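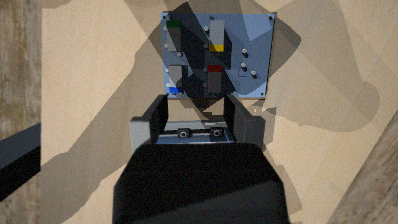 # Marnow Street Neighbors - Minutes of the Summer Meeting

August 3, 2023, in the library meeting room

We got going a little late while people found chairs and helped themselves to the lemon bars, and it was lovely to see so many faces from the Flusness end of the street, who don't always hear about these things in time. The minutes of the February meeting were read aloud and approved with one correction (the leaking hydrant is outside the bakery, and has been all along).

## The street sale

Most of the evening went to the fall street sale, and we had a good long talk about it. Last year 30 households set out tables, and the sale brought in $368 for the shared fund after the permit was paid. Everyone agreed it should happen again, and that the hours were too long. By mid-afternoon last year people were mostly selling things to each other and then carrying them home again. We settled on a 2 p.m. finish, with cleanup right after.

There was some back and forth over table fees. One neighbor felt a fee keeps away the very families who have the most outgrown clothes and toys to pass along, and several people said they felt the same way. Others pointed out that the permit has to be paid for somehow. In the end we voted to make tables free for anyone on the street and to put a donation jar at the lemonade stand. The vote was nearly unanimous, with two people sitting it out.

Leftovers were the other sticking point. The Resell shop on the corner has kindly offered to take clothing and books that same afternoon, as long as they come boxed and clean. They can't take mattresses, car seats or anything with a motor, and they asked us very nicely to say so on the flyer this time. The flyer will say so in large letters.

## Yammine Bakery

The owners of Yammine sent word that they would like to do coffee and flatbread from their front window during the sale, and would we mind? We would not mind at all! A thank-you note was passed around and signed.

## Shade trees

The city has answered our letter about the three missing trees. They will replant if the households nearest agree to water through the first two summers. Two households said yes on the spot. The third house is between tenants, so the next-door family offered to stretch their hose across - with our warm thanks - until somebody moves in.

## Money

The fund paid $100 toward new paint for the crosswalk benches, as agreed in February. A question came up about whether we should have a proper bank account, and it was put off until next time, as it was getting late and the room had to be locked.

## To do before the sale

- Send in the permit form
- Print flyers, with the list of what Resell can't take
- Ask the school about borrowing folding tables
- Return the blue cooler to the library kitchen

The meeting closed with a reminder to keep porch lights on during the evening walks, and the last of the lemon bars went home with whoever was stacking chairs.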